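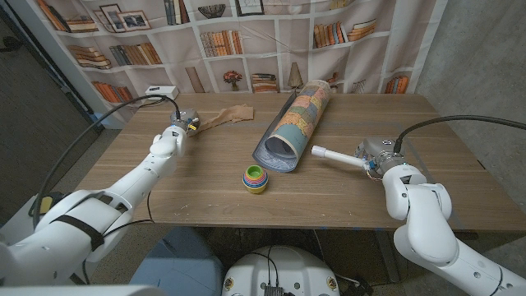
Wooden table, two white robot arms, bookshelf backdrop.

LAND 316 — Who Owns the Ground? Transparency and Ownership Registers
Week 4 notes, J. Barrera

Picking up from last time. We had got as far as legal owner vs. beneficial owner. Quick recap for those who missed it:

Legal owner = name on the title.
Beneficial owner = whoever gets the rent, the sale money, or the say over what happens to the land. Can be the same person. Often isn't.

Why a lawmaker cares: property tax bills, farm payments, planning objections, conflict of interest, money laundering. Different reasons pull toward different registers. Keep that in mind when you read the bill, a lot of the muddle in it comes from this.

The Drenum case

Drenum is the county we use all term. Mostly grazing land and timber, one town, one newspaper. The assessor's office published its parcel list and a reporter sorted it by mailing address. 291 parcels went to one post office box. The box belonged to a company called Bastine Holdings. Bastine was owned by Cavby, a trust registered in another state. Behind Cavby — no public record at all.

Nothing illegal in any of that. Students get this wrong in the paper every year. The holding structure was lawful and taxes were paid on time. The complaint from tenants was that they couldnt find out who to negotiate with when leases came up in November.

What the legislature did

First draft (the Chávez bill): any entity holding land must name every person with a stake, however small. Landowner groups objected on privacy and on cost to family farms, which are often split between cousins. Tenant groups liked it. Banks asked for a delay.

Second draft: only people with "significant control." Threshold left blank, to be set by regulation later. Trusts in, then out, then in again with an exemption for minors.

Final version: passed with 19 amendments. Read amendments 4 and 11 closely, skip the rest unless you are writing on them.

Points to hold on to

Threshold. Set it high and owners split their shares to stay under. Set it low and the office drowns in filings.

Verification. Who checks? In Drenum the clerk takes the form as filed. No budget for more.

Access. Open to everyone, or only to people who show a "legitimate interest"? A tenant probably qualifies. A reporter? The bill doesn't say, and the courts haven't had it yet.

Penalties. A flat fine is small change for a big estate and a bad month for a small one. Kyung-tae Sun's article suggests blocking sale or transfer until the filing is made. He thinks this works better than fines. I mostly agree, but look at his section on inheritence, where it gets messy.

Support for a register came from both parties and so did the opposition. Don't write the left/right essay. The split was closer to tenants vs. owners, and even there the small owners went both ways.

Reading for next class

Sun, whole article, it's short.
Chávez bill, first draft and final, side by side.
Drenum parcel list, first page only, just to see what the columns are.

Response paper: two pages, pick one point from the list above and say what you would change in the final version. Quote the section you're changing. Due Saturday, October 19, 2024, by midnight, upload only — no email please.

Office hours are the same as last week. Next time: mineral rights, and why they sit in a seperate register.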